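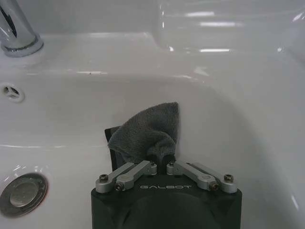
# 一个小镇怎么给自己过生日

讲稿备忘,自己看的版本。总共讲半小时,提问另算。

## 开场(别急着翻页)

大家下午好!先问一句:在座有谁知道自己老家的"建镇日"是哪天?举个手我看看。

(等一下,给他们时间。举手的人应该很少。如果真有人举手,就请他说说那天镇上干什么,有没有吃的,放不放假。别聊太久,上次在Harms我跟一位老先生聊了快十分钟,后面全赶着讲。)

国庆日大家都熟,日历上印着,学校要放假,电视要转播。我今天想讲的小得多,是地方上的纪念日,就是一个镇给自己挑的那一天。我老家Ukside的建镇日在一月,天冷得要命,每年都有人抱怨说能不能挪到夏天去,每年也都没挪成。

## 第一段:那一天从哪儿来

Ukside的建镇日依据的是一份集市许可。许可上批准镇上每周开一次集,落款在一月,后来的人就把这一天当成生日了。严格讲,镇子早就在那儿了,有人住,有磨坊,有一座桥横在Ridow河上。可是磨坊没有落款日期,许可有。

这里可以停一停,讲讲我的看法:纪念日的日期很多时候是看哪张纸留了下来。我挺喜欢这一点的,哪怕听起来有点没劲。

隔壁Harms选的是教堂钟第一次敲响的日子。他们的钟后来换过,日子没换。Harms人说起这口钟的时候语气特别认真,我在那边开过一次玩笑,没人笑,所以这回玩笑删掉。

(切记:许可和建镇是两回事,去年有听众写信纠正我,说得对。讲到这里要说清楚,别又含糊过去。)

## 第二段:放不放假

这是每次提问环节必来的问题,我干脆提前讲。

建镇日在Ukside不是法定假日。商店照开,公交照跑,邮件照送。镇公所下午三点关门,因为里面的人都要去广场。学校那边有意思,上课是上课,可是最后一节课历来改成排队走去广场,孩子们管这叫"半个假"。我小时候觉得这半个假比整个假还值钱,整个假期要帮家里扫雪,半个假谁也管不着你!

"纪念日"和"公共假日"这两个词,平时大家混着用,没什么关系。但是如果你们自己也想给社区定一个日子,一开始就要讲明白是哪一种。有一年Ukside的通知上写成了"全镇假日",结果第二天早上面包房没开门,老板娘理直气壮地说,通知上写的呀。

## 第三段:镇歌的事

(这一段听众最爱听,可以放慢。)

仪式上要唱镇歌。镇歌一共四段,大家会唱的只有第一段,第二段靠哼,第三段和第四段由合唱队独自承担。词是Austra Mägi写的,她当年教音乐,曲子是她从一首摇篮曲改过来的,所以唱得慢了,真的会有人打哈欠。

后来Gediminas Koppel接手合唱队,把速度提了上去,还加了小号。年纪大的人一开始很不高兴,说这哪是镇歌,这是赛马。吵了两三年吧,现在的办法是第一段慢唱,从第二段开始加速。我个人觉得加速那一下特别好听,站在广场上,冷得脚都没知觉了,小号一响,所有人都跟着跺脚。

(如果音响能用,放一小段录音,从第一段末尾开始放,别从头放。如果不能用,我自己哼两句,丢脸就丢脸。)

## 第四段:花多少钱,来多少人

讲点实在的,因为来听这种讲座的人里总有真想动手办的。

Ukside最近一次建镇日,广场上发出去518份热汤。这个数字我很有把握,汤碗是按份领的。至于总人数,报上写的是超过2,000人,我不敢替他们打包票,广场那么窄,拍出来总显得满。

汤是大头开销,其次是灯和小号手的路费。彩纸和横幅那年是从Brornetti订的,颜色印得偏橙,本来该是镇徽上的那种红。Normunds Kivi负责挂横幅,他在梯子上看了半天,喊下来一句:"挂不挂?"底下喊:"挂!"于是全镇的生日就是橙色的。第二年有小孩问今年怎么不是橙的了。

仪式本身17分钟。我建议你们也控制在这个长度。一月的户外,讲话超过五分钟,听众的心就全飞到汤锅那边去了。

顺序是这样,屏幕上会打出来,我照着念:

- 敲钟
- 念许可的头两句(原文,不翻成现代话)
- 镇歌
- 最年长和最年幼的在场镇民一起点灯
- 喝汤

念原文那一环,有人提议过改成白话。我反对,理由很私人:听不懂才有过节的感觉嘛。当然你们可以不同意,欢迎待会儿来找我吵。

## 第五段:点灯的人

点灯这个做法是Triin Uibo和Arūnas Uibo提出来的。原先是镇长一个人点,点完鼓掌,结束。他们两个说,镇长平时露脸的机会够多了,不如换别人。

难处在于怎么确认谁最年长。早些年靠熟人推举,有一回两位老太太都不肯承认自己是年纪大的那一个,站在台前互相谦让,灯迟迟没点上,风把火柴吹灭了好几根。现在改成提前报名,最年幼的那位通常裹在毯子里由家长抱着,伸不伸手全看心情。

(这里可以问听众:你们那儿如果办,谁来点灯?让前排的人答,后排听不清。)

## 收尾前的提醒

给想自己办的人几句话,挑时间够的讲:

- 日期定了就别老改。改一次,就有一批人永远记着旧的那个。
- 歌要短,第一段要好唱。
- 汤要多煮,宁可剩。剩的Ukside都让大家拿罐子装回家。
- 通知上的"纪念日"三个字请写对,想想面包房。

## 提问

大概会问到的:能不能改到夏天(答:Ridow河边夏天蚊子多,而且许可上写的就是一月);镇歌有没有谱子(有,讲完到我这儿登记,我寄);Harms那口旧钟去哪儿了(我不知道,别瞎猜)。

留意时间,四点要把屋子让出来。水杯记得带走。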